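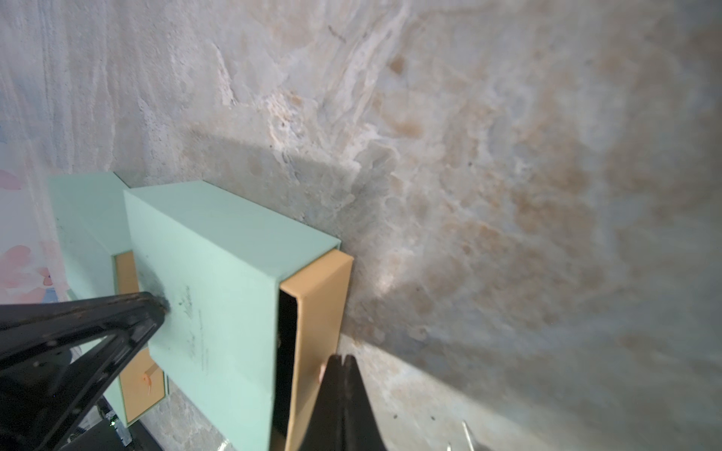

Flenley 공동 작업실 두 팔 로봇 Dulden 제작 모임 회의록

날짜: 2020년 1월 4일
장소: Flenley 공동 작업실, 안쪽 작업대
기록: Refilwe Gumede
참석: 기구 담당, 전기 담당, 프로그램 담당, 작업실 열쇠 담당, 기록자
결석: 인쇄 부품 담당 (의견은 미리 글로 보내 주셨습니다)

1. 지난 회의록 확인

지난 회의록은 한 군데를 고치고 승인하였습니다. 제가 "왼쪽 팔의 전원"이라고 적은 부분은 "왼쪽 팔의 통신선"이 맞습니다. 전기 담당이 지적해 주셨고, 공유 폴더의 파일도 고쳤습니다.

지난번 숙제 가운데 레일 고정 나사를 다시 조이는 일은 끝났습니다. 비상 정지 단추에 이름표를 붙이는 일은 끝나지 않아서 이번 할 일로 넘깁니다. 인쇄 부품의 남은 재료를 정리하는 일도 넘깁니다.

2. 상자 작업의 현재 상태

프로그램 담당이 상자 작업에 대하여 보고하였습니다. 지금의 목표는 한쪽 팔이 상자를 붙잡고 다른 쪽 팔이 뚜껑이나 서랍을 다루는 것입니다. Cundon 프로그램에 저장된 조작 기록은 모두 430개이며, 그중에서 서랍식 상자의 기록이 아직 부족합니다. 뚜껑을 덮는 상자의 기록은 더 많지만, 상자가 비스듬하게 놓인 경우가 적습니다.

기구 담당은 상자의 방향을 매번 손으로 비슷하게 맞추면 안 된다는 의견을 말하였습니다. 사람은 자기도 모르게 편한 방향으로 놓습니다. 그래서 시작하기 전에 방향을 종이에서 뽑고, 그 방향대로 놓는 방법을 시험하기로 하였습니다. 종이는 열쇠 담당이 준비합니다.

서랍식 상자에서는 손가락이 서랍의 옆면을 밀 것인지, 고리 부분을 당길 것인지를 두고 오래 이야기하였습니다. 고리를 당기면 사람이 보기에 자연스럽지만 지금의 손가락 끝은 두꺼운 편입니다. 옆면을 미는 방법은 겉상자를 단단히 눌러야 합니다. 결론이 나지 않았으므로 두 방법을 따로 기록하고, 파일 이름에 "고리" 또는 "옆면"을 넣습니다.
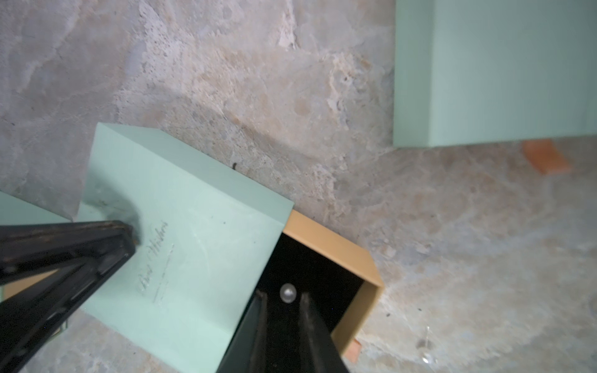
손목 카메라 화면: 민트색 뚜껑과 열린 상자, 그 앞의 그리퍼 손가락

뚜껑의 위치를 찾는 기능에 대해서도 보고가 있었습니다. 뚜껑의 색은 바닥과 구별하기가 쉬운데, 그림자가 뚜껑 위로 지나가면 가장자리를 찾는 값이 흔들립니다. 프로그램 담당은 가장자리만 보지 않고 뚜껑 전체의 면을 함께 보는 방법으로 바꾸고 싶다고 하였습니다. 반대 의견은 없었습니다. 다만 바꾸기 전의 버전을 반드시 남겨 두기로 하였습니다. 지난가을에 예전 버전을 덮어써서 모두 고생한 일이 있기 때문입니다.

전기 담당의 질문: 상자의 안쪽이 검은색이면 깊이를 알기가 어렵지 않은가?
프로그램 담당의 대답: 어렵다. 지금은 상자의 깊이를 사람이 미리 입력한다. 다른 상자를 쓰면 값을 다시 넣어야 한다.

이 문제는 당분간 그대로 둡니다. 상자의 종류를 늘릴 때에 다시 논의합니다.

3. 그리퍼 손가락

손가락의 표면에 긁힌 자국이 있고, 안쪽 면도 닳았습니다. 기구 담당은 바로 바꾸자고 하였고, 프로그램 담당은 기록을 모으는 도중에 바꾸면 앞뒤의 조건이 달라진다고 하였습니다. 두 분의 말씀이 모두 옳다고 생각되어 제가 여기에 조금 자세히 적습니다.

기구 담당의 의견은 다음과 같습니다. 안쪽 면이 더 닳으면 종이 상자를 잡을 때에 힘을 더 주게 되고, 힘을 더 주면 상자가 눌립니다. 상자를 새로 사는 비용도 생각해야 합니다. 손가락은 인쇄 부품 담당이 예비품을 만들 수 있고, 안쪽에 붙이는 재료는 Mohammed 상점에서 살 수 있습니다.

프로그램 담당의 의견은 다음과 같습니다. 손가락 모양이 조금만 달라도 손목 카메라에 보이는 모습이 달라집니다. 기록을 한 묶음 끝낸 뒤에 바꾸면 어느 기록이 어느 손가락의 것인지 분명합니다.

결정: 이번 묶음이 끝날 때까지 지금의 손가락을 씁니다. 교체한 날에는 공책과 Cundon에 모두 표시합니다. 예비 손가락은 지금부터 만듭니다. 결석한 인쇄 부품 담당도 글에서 같은 순서를 제안하였습니다. 예비품의 치수는 지금 것과 같게 하고, 끝부분의 두께만 2 mm 줄인 것을 따로 하나 시험합니다.

4. 조명과 바닥

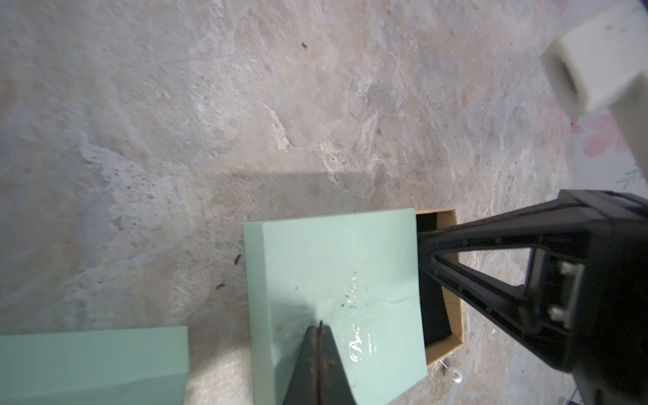

읽는 시간 8분

뚜껑의 은색 글씨가 빛을 강하게 반사하는 때가 있습니다. 팔의 각도에 따라서 글씨의 일부만 읽을 수 있고 나머지는 하얗게 번집니다. 글씨를 읽는 것이 목표는 아니지만, 프로그램은 이 하얀 부분을 때때로 물체의 끝으로 잘못 판단합니다.

열쇠 담당은 조명에 얇은 종이를 씌우자고 제안하였습니다. 전기 담당은 종이가 전등에 너무 가까우면 위험하다고 반대하였습니다. 대신 확산판으로 파는 플라스틱 판을 쓰고, 전등에서 충분히 떨어뜨려 고정하기로 하였습니다. 가격은 3,000원입니다. 이 금액은 공동 지갑에서 냅니다. 영수증은 작업대 서랍의 봉투에 넣어 주십시오.

바닥은 무늬가 얼룩덜룩하여 작은 부스러기가 잘 보이지 않습니다. 흰 실 같은 것이나 투명한 조각이 바닥에 있어도 사람이 위에서 보면 지나치기 쉽고, 손목 카메라의 화면을 크게 하면 그제야 보입니다. 바닥의 재료를 단색으로 바꾸자는 의견도 나왔으나 받아들이지 않았습니다. 집에서 쓰는 탁자나 바닥은 단색이 아닌 경우가 많고, 우리는 그런 곳에서도 움직이는 로봇을 원합니다. 벽의 꽃무늬 벽지도 같은 이유로 그대로 둡니다. 저는 처음에 이 벽지가 너무 화려하다고 생각했지만, 지금은 익숙해졌습니다.

결정: 기록을 시작하기 전에 바닥을 부드러운 솔로 쓸고, 레일의 홈도 함께 청소합니다. 진공청소기를 쓸 때에는 팔의 전원을 먼저 끕니다. 바닥에서 나사나 작은 금속 물건을 찾으면 버리지 말고 유리병에 넣어 주십시오. 어디에서 빠진 것인지 확인해야 합니다.

5. 두 팔의 간격과 케이블 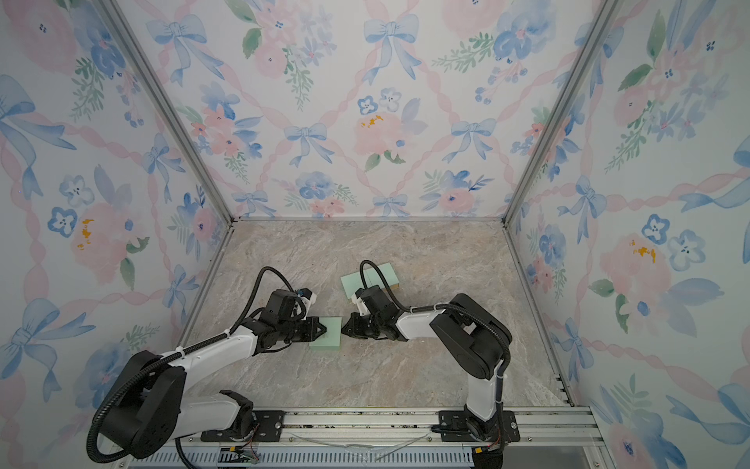 레일 위의 두 팔. 왼쪽 그리퍼가 민트색 물체를 잡고 있고 오른쪽 그리퍼가 그쪽을 향하고 있다.

두 그리퍼가 가운데에서 서로 가까워지는 동작이 이번 회의에서 가장 긴 안건이었습니다. 이 안건에만 17분을 썼습니다.

지금은 조작하는 사람이 눈으로 거리를 판단합니다. 숙련된 사람에게는 문제가 없지만, 새로 오신 분은 한쪽 팔만 보다가 다른 쪽 팔을 잊어버릴 수 있습니다. 저도 그런 적이 있습니다. 기구 담당은 레일 위의 장착판을 바깥쪽으로 조금씩 옮기자고 하였습니다. 그러면 충돌할 가능성은 줄어드나, 팔을 더 뻗어야 가운데의 물체에 닿습니다. 팔을 길게 뻗은 자세에서는 끝이 떨리는 것을 모두 알고 있습니다.

프로그램 담당은 장착판을 옮기지 않고, 두 손목 사이의 거리가 정한 값보다 작으면 속도를 자동으로 낮추는 방법을 제안하였습니다. 완전히 멈추게 하면 상자를 양쪽에서 다루는 작업을 할 수 없으므로 속도만 낮춥니다. 값은 시험하면서 정합니다. 이 제안이 채택되었습니다. 장착판의 위치는 연필로 레일에 표시해 두고, 누가 실수로 움직였을 때에 원래 자리를 찾을 수 있게 합니다.

케이블에 대하여: 손목에서 나오는 주름관은 높은 고리 모양으로 올라갔다가 팔을 따라 내려옵니다. 이 고리가 너무 크면 물체 위를 지나갈 때에 위쪽 카메라의 시야를 가리고, 너무 작으면 손목을 돌릴 때에 당겨집니다. 전기 담당이 고리의 크기를 조금씩 바꾸어 보고 다음 회의에서 보고합니다. 흰 케이블 타이는 너무 세게 조이지 말아 주십시오. 자른 끝이 날카로우니 손으로 만져 보고 튀어나온 부분은 다시 잘라 주십시오.

레일 앞쪽 아래의 작은 회로 기판에는 덮개를 만들기로 하였습니다. 덮개는 나사 없이 끼우는 모양이면 좋겠다는 희망이 있었습니다. 열쇠 담당은 투명한 재료를 원하고 전기 담당은 색은 상관없다고 하였습니다.

6. 4월 공개일

Flenley 작업실의 공개일은 4월입니다. 우리 모임은 Dulden이 상자의 뚜껑을 다루는 동작을 보여 드리고 싶습니다. 서랍식 상자는 그때까지 준비가 되면 함께 보여 드리고, 안 되면 조작 체험만 합니다. 어린이가 조작할 때에는 반드시 회원 한 사람이 정지 단추 옆에 서 있어야 합니다. 앞쪽에 투명한 칸막이를 세울 것인지는 작업실 운영진에게 먼저 여쭈어 봅니다.

설명판의 글은 제가 초안을 쓰겠습니다. 한국어 문장을 봐 주실 분이 필요하며, 열쇠 담당이 도와주시기로 하였습니다.

7. 기타

- 공동 공구 상자의 작은 육각 렌치가 없어졌습니다. 가져가신 분은 말없이 돌려놓으셔도 됩니다.
- 밤에 팔을 움직일 때에는 옆방에 먼저 알려 주십시오. 모터의 소리보다 상자를 떨어뜨리는 소리가 더 크게 들린다고 합니다.
- Cundon의 사용자 이름을 하나로 같이 쓰지 마십시오. 누가 기록한 것인지 알 수 없습니다.

할 일

기구 담당: 장착판 위치를 레일에 표시, 정지 단추 이름표
전기 담당: 주름관 고리 크기 시험, 조명 확산판 고정
프로그램 담당: 손목 거리에 따른 속도 제한, 뚜껑 찾기 수정 (이전 버전 보관)
인쇄 부품 담당: 예비 손가락, 회로 기판 덮개, 남은 재료 정리
열쇠 담당: 방향 뽑기 종이, 확산판 구입, 운영진에게 칸막이 문의
Refilwe Gumede: 공개일 설명판 초안, Mohammed 상점에 손가락 안쪽 재료 문의

다음 회의 날짜는 게시판의 표에 가능한 날을 적은 뒤에 정합니다. 회의록에 틀린 내용이나 어색한 표현이 있으면 공유 폴더의 파일에 직접 고쳐 주시고, 고친 곳에 이름을 남겨 주십시오.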